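Grocery night at the Otby robotics club

We finally moved on from foam blocks, and I have been looking forward to this since March!
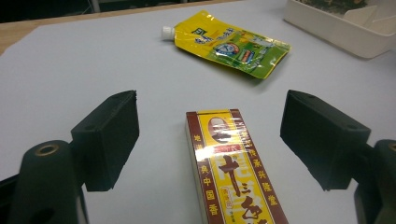
A reader who signs off as Skerkgate wrote in after my last post to ask why a beginner club would bother with real packaging at all, when wooden cubes are cheaper, never tear and give you nice clean scores. Fair question, and I owe it more than the two lines I typed back at the time.

So, cubes. We did cubes for weeks. By the end of it every pair in the club could pick up a cube and put it down on a square of tape, and they were bored silly, and (worse) they all thought gripping was solved. Then I put out a shiny boxed thing in plastic wrap and a pouch with a screw cap and let them loose. The noise level went up right away. A box in slick wrap wants to slide if your pads aren't square to it. A spout pouch has no proper sides, so you have to decide where you're going to grab it, and two kids can have a real argument about that. I say cap end, for what it's worth. The other camp says you go for the belly and squeeze, and they will not be talked out of it.

The task this month is clearing a table. You get a box, a pouch and a tray, and the box and the pouch each have to be picked up, carried and set down without knocking anything over. The tray stays where it is. You work the hand-held gripper yourself, which the younger ones love, and you do it slowly. I can't say slowly enough times. The whole idea is that your hand is showing the move, and later on we try to get an arm to copy it, and a jerky hand makes for a jerky arm. We learned that one the hard way last term with the Gamage arm (our old bench arm, she's named after the street we used to meet on), who picked up everybody's bad habits and added a few of her own.

Our target is 100 good runs per pair before the end of the summer session. A good run means one grab, one carry, one release, no fumbling. If you fumble, you finish the run anyway and write it down, and it goes in a separate folder. I used to let people throw those out and I regret it – a fumble where you recover nicely is worth keeping, and I wish we had the ones from the spring. Across all the pairs we have around 330 so far, with more in the fumble folder than anyone wants to admit.

A few things I'd pass on if you're starting something like this yourself. Keep the pairs as pairs, one on the gripper and one on the notebook, and swap every 9 runs. We tried swapping whenever people felt like it and the notebook turned into a disaster. Use a plain pale surface if you can get one. Check the screws on the fingers before you start, every time, even if you checked them last time. Turn things around between runs, too! Ours had a habit of putting the box back exactly where it came from, pointing the same way, and then being amazed when the arm couldn't cope with it sitting at an angle.

Also, borrow from kitchens. Everyone has a cupboard with odd packets in it. I want to get to soft bread bags by the fall, and maybe a net of onions, though I have been told very firmly that onions are a step too far.

The next thing on the calendar is the open day over at Clusham, where four of our pairs are going to run the table task in front of actual parents. We get one table and one power strip. I still need to find a longer extension cord, and somebody has to print the score sheets, and I suspect that somebody is me. If you're bringing packets from home, please make sure they're sealed, and put your name on the bottom so they find their way back to you.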